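Weluditz tooling, progress report for April
To: Grellance program office

The short version: the new pose tracker is in daily use, the session checker is nearly finished, and the planner work has moved up because the first two went better than we had hoped. It has been a really fun month to be on this team!

Tracker. The old code handled each gripper on its own and lost its place whenever a marker turned away from the camera. The new one, which we call Stonard, solves for both grippers and the head together, so a good view of any one of them helps hold the other two. We replayed 200 archived sessions through both versions. The old tracker needed hand repair on roughly a third of them, and Stonard needed it on 8. Most of those 8 have the same cause, a clock offset between the head and hand streams, and I have a fix in review.
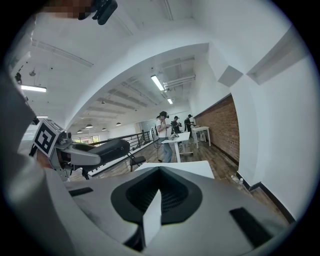
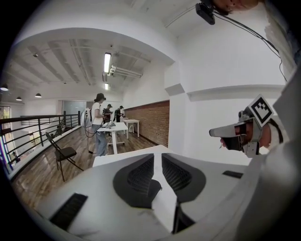

Fiducial markers on the grippers (on the head-mounted rig in the second picture), with an eyeglasses case on the table in the last one.
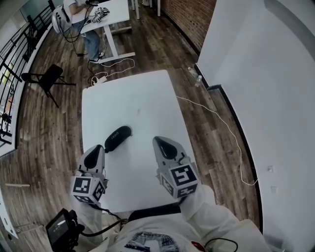

Sugeng Mangundap

Session checker. Until now a bad recording only showed up the next morning, when the overnight job failed. The checker runs as soon as a session is closed and gives the operator a plain pass or a reason: dropped video, marker out of view too long, streams out of step. It takes under 4 minutes on the office machine. I would like it to be faster, and the obvious win is to read the video once instead of three times. The operators have already asked for the reason text to be bigger - an easy one, done on Wednesday.

Planner. Schwerdtfeger is our grasp planner, and it now reads tracker output directly, with no conversion script in between. So far it only proposes approach directions for a single object on a clear tabletop. Cluttered tables come next. I expect that to be slow going, as the depth estimates get shaky wherever two pale objects touch.

Still open: the wide hand views bend so much near the rim that our lens model drifts there. I have 3 candidate models to compare and will pick one before the next report. Calibration is still a manual step as well, and I would love to drop it.

Budget is on plan. The one request is more storage for raw video, and the quote is in the shared folder under Weluditz. I can give a live demo of the checker any afternoon that suits you.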